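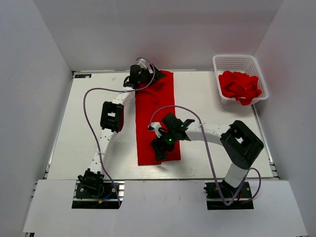 Most of the lost hours on a two-arm cell come from cables and loose mounts, according to Costel Radonjić, and very few come from the arms themselves. The service schedule Heltisgate released on 2nd November for its cloth-handling cell starts from that point.

The cell has two arms mounted in the white front panel of an enclosure, working over one tabletop. It handles red cloths, with a plastic basket at the back right corner. Heltisgate runs it at its Karabulut site, where it has logged over 4000 hours.

Under the new schedule, the cell is stopped every 800 hours. The technician checks both base plates first, then the joints from the base up to the wrist. The purple cable on each arm is followed by hand along its full length – ties included – with the arm moved slowly through its reach. A tie that has slipped is cut off and replaced in the same spot. Enough slack must be left at the elbow and wrist for the gripper to reach the back wall.

Gripper fingers are wiped at every stop and changed as a pair. After any finger change both arms are homed again and run over a flat cloth at low speed before the cell goes back to work. A full check takes 195 minutes with one person.

"We used to wait for a fault and then go looking for it," said Nermina Bošković of Heltisgate. "On the left arm that meant taking off the wrist cover twice in one month for the same connector."

Spare cables and finger sets are now kept at the cell under part group 3425. Salik, which supplies the harnesses, will ship replacements cut to length and labeled left or right.

The schedule covers the Karabulut cell only. A second version, for the Anon line, is planned for December. Copies of the checklist can be requested from the Heltisgate service desk.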